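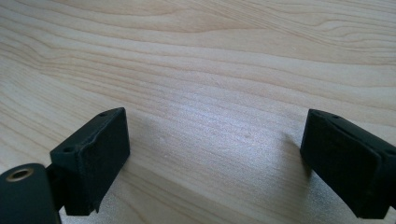 Tatu Were asked whether the tables could be sealed again over the summer, before the fall classes start, and said the last coat had held up well in the middle but was giving trouble at the ends where people lean. He would rather do all of them at once than one at a time.

Ustcombe Shared Workroom – Users' Meeting, June
Present: Nafula Biwott (chair), Emiko Hosoda (minutes), Ewan Rewi, Tatu Were, Osvaldo Zuccaro.
The meeting opened at 6:40 p.m.

1. Tabletops

Discussion followed on Tatu's question. Ewan Rewi said sealing everything at once would close the room for 2 days at least, and the bookbinding group has the long table booked most evenings until the end of the month. Tatu said the finish needs a full night between coats and he did not want anyone setting paper or glue pots down early.

Osvaldo Zuccaro asked if it was worth changing to a matte finish. The overhead lights reflect off the present one and he finds it hard to see pencil lines when he is marking out. Emiko Hosoda said she had the same trouble with tracing paper but moves her chair. Tatu said matte shows water rings sooner. Nafula Biwott suggested trying matte on one table and leaving it for a month of ordinary use before deciding on the others. Ewan was against having tables that do not match. Put to a show of hands: four for the trial, one against.

Agreed: Tatu to do the small table by the sink first, in matte. The long table stays as it is until the trial has been looked at.

Tatu reported on prices. Kemppainen quoted $310 for finish, sanding pads and brushes for the whole room, delivered. The hardware store would be cheaper for the pads but does not carry the larger can. The quote holds for 30 days. Nafula asked him to order only what the trial needs for now and to ask whether the price on the rest can be kept.

2. Cutting and clearing up

Emiko said there are fresh knife marks on the long table, near the window end. People are cutting without a mat. The mats are kept in the flat drawer and two of them have curled. Osvaldo said he had been told the mats were only for the bookbinders. Nafula said they are for anyone.

Ewan asked that wood scraps be swept up before the next booking and not left in the corner. Tatu pointed out that the broom has been missing since April. Ewan has one at home and will bring it.

Agreed: mats to be laid out on the shelf above the drawer. Ewan to replace the two curled ones. Wipe tables with a damp cloth only – no spray cleaner, as it clouds the finish.

3. Bookings

The Domonness drawing class has asked for the room on a regular basis from September. They would need every table and would bring their own boards. Osvaldo was in favor. Emiko was concerned about charcoal getting into the grain, especially on the lighter wood. Nafula will ask the class to bring paper covers and will come back with dates.

The booking sheet is still being filled in by hand and twice in May the same evening was given to two groups. Emiko will keep the sheet from now on and changes should go to her.

4. Funds

Nafula reported a balance of just under what was carried over last year. The rent increase takes effect in the fall. The application for the $3,000 equipment grant was sent in and no answer has been received. Osvaldo asked if the grant could pay for new lights. Nafula said lighting was not on the list submitted, but she would check if it can be added.

5. Other business

Osvaldo has offered the room a set of clamps. Accepted with thanks. They need a rack, and Tatu has offcuts he can use.

Odeo, the framing shop downstairs, has asked that no sanding be done while it is open, on account of the dust on the stairs. Tatu will start after 5:00 p.m.

Ewan asked for his vote against on item 1 to be recorded by name. So recorded.

Meeting closed at 7:55 p.m. Next meeting in September, date to be set by Nafula.

We use cookies to remember your settings and to see how this site is used. By continuing to browse you agree to our use of cookies. Accept Manage preferences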